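The Rernora Code

I'd been a loyal customer of Iltholm for six years before they sent me anything nicer than a receipt, so when the email landed at breakfast one morning in June I read it three times. Forty per cent off all doonas! Well, not quite. It was $400 off, if I spent enough, and I had to use a code, and the code was RERNORA2804, and it ran out at midnight.

I wasn't in the market for a doona. I had two. But I'd always fancied the Daza range (the grey one, the colour of a wet footpath) and by lunchtime I had a quilt cover, a valance, a bolster and a bath mat sitting in the cart, and I'd never owned a bolster in my life.

The code didn't work. I typed it again in capitals. I typed it without the numbers. A little box popped up saying I was talking to Cullus, the shop's helper, and Cullus wanted to know my favourite colour.

"Grey," I wrote.

"Lovely," wrote Cullus. "Are you sleeping well?"

I should've closed the laptop. Instead I told Cullus about the neighbour's dog, and the divorce, and how I still kept to the left side of the bed like somebody was coming back for the right. I must have typed for about an hour. 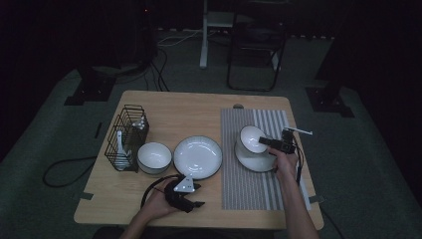

Cullus took ages to answer, the dots going up and down, and I got up and put the kettle on and came back and they were still going.

"Try it with a space after the A," it said finally.

So I did, and the whole total dropped, and I sat there grinning at the screen like a goose. Then I took out the bolster. Then the valance. That put me under the minimum and the discount vanished, so I put the bolster back and added a pillow for the right side.

It came in a box the size of a fridge. I've been sleeping in the middle.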